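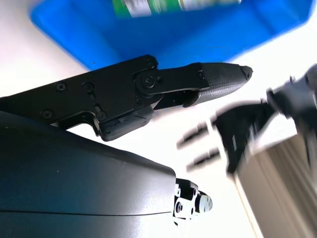

2 min read

To: Altgate town events list
From: Kaj Kvaran
Date: July 27, 2020
Subject: Re: Lantern parade, route and numbers

Thanks for this, it's cheered me up no end! Answers under your bit.

> Are we still hoping to go over the bridge in September,
> or has that been dropped? Last I heard we were capped
> at 1000 people and the band had pulled out.
> -- M. Brynjólfsdóttir

Still the bridge! The council came back on Friday and they're happy as long as we set off in groups of 30, with a decent gap between each. The cap stands, so I'd like people to book a slot by street. The Aken Road end goes first and the harbour lot go last (sorry, harbour lot, you did go first last year).

The band is back on too -- only the brass, but they've promised the old town march and I can't wait to hear it come up the hill. They'll play from the steps by the library and stay put.
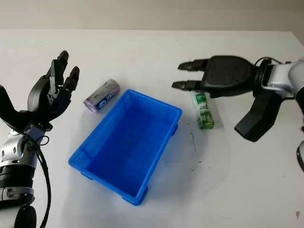
Pludus have offered to light the clock tower again, this time in the town colours, from eight until midnight. We have some 2000 paper lanterns left from the jubilee year, so please don't buy any. What we do need is stewards. I've got 20 names so far and would love a few more for the market square, where the lines cross.

The mayor will say a few words (short ones, I've asked) and then we light up.

Kaj

Comments

Tilly: Put me down for the square, please. Can I bring the dog?

Old Quay Rob: Last AGAIN? Fine, but we'll have the best lanterns.

Sunniva: Is the march the one with the drum bit? There's no drum in the brass.

Contact the list owner | © Altgate Events List | Back to top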